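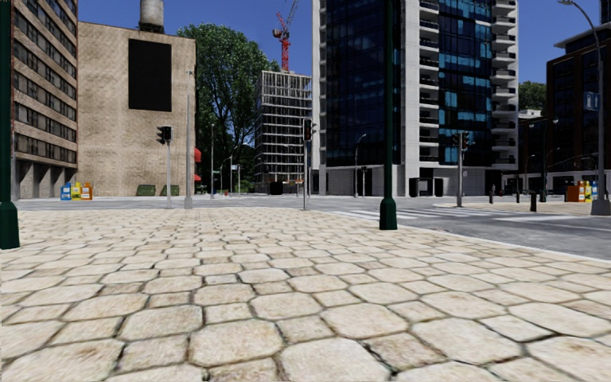 Missing Hiker Found Safe at Goat Farm Outside Balosville

Balosville, Sun 17 January

A 24-year-old hiker who had not been heard from in six days was found safe and in good spirits at a goat farm in the hills north of Balosville, and the whole town seems to be smiling about it.

Samran Phetsri had set out alone on the Horton Trail, planning to walk the northern loop and be back at his guesthouse in two nights. When he didn't return, the owner of the guesthouse called the sheriff's office, and by the next morning the first search party was already heading up the ridge.

What a search it was! Up to 356 people joined in over the course of the week, among them two high school cross-country teams, the entire night shift from the Qureshi bakery (who came straight from work, still in their aprons, with several trays of rolls) and a group of retired rangers who know the side canyons better than any map does. Searchers covered the main trail twice and then began working through the old logging tracks on the east side.

The break came late Friday afternoon, when a feed delivery driver stopped at a farm off Sustov Road and noticed a young man he didn't recognize mending a fence. The driver had seen the flyer taped up at the gas station and asked him his name.

Phetsri, as he told deputies later, had no idea anyone was looking for him. He had twisted his ankle on the second day, lost his phone in a creek crossing, and followed the sound of goat bells downhill until he came to the farmhouse. The couple who run the place took him in, wrapped the ankle, and fed him. The farm has no landline, and the storm on Tuesday had knocked out the only cell tower that reaches that side of the hills.

"I thought I had told the guesthouse I might stay out longer," Phetsri said on Saturday, sitting on the steps of the sheriff's office with his foot up on a backpack. "I feel terrible that people were out in the cold for me. But I have met so many of them today and they just keep hugging me."

The farm couple, who asked that their names not be used, had planned to drive him to town as soon as the washed-out stretch of Sustov Road was passable. It reopened to trucks on Friday morning, a few hours before the delivery arrived.

Phetsri was checked at the Balosville clinic and released the same evening. Apart from the ankle and some scratches on his hands, doctors found nothing wrong. He spoke to his parents by phone from the clinic, a call that lasted well over an hour and had half the waiting room in tears.

The sheriff's office said no charges or fees are being considered. Deputies are asking hikers to fill out the sign-in cards at the Horton trailhead with a return date, and to update the guesthouse or campground if their plans change. The card box at the trailhead had been empty since November and has now been restocked.

A thank-you supper for the searchers will be held Thursday at 6 p.m. in the school gym. The Qureshi bakery is supplying the bread, and the goat farm has promised cheese. Anyone who took part in the search is welcome, and families can come too.

Phetsri plans to stay in Balosville until his ankle heals. He then hopes to finish the northern loop, this time with company: 11 of the people who went looking for him have already offered to walk it with him.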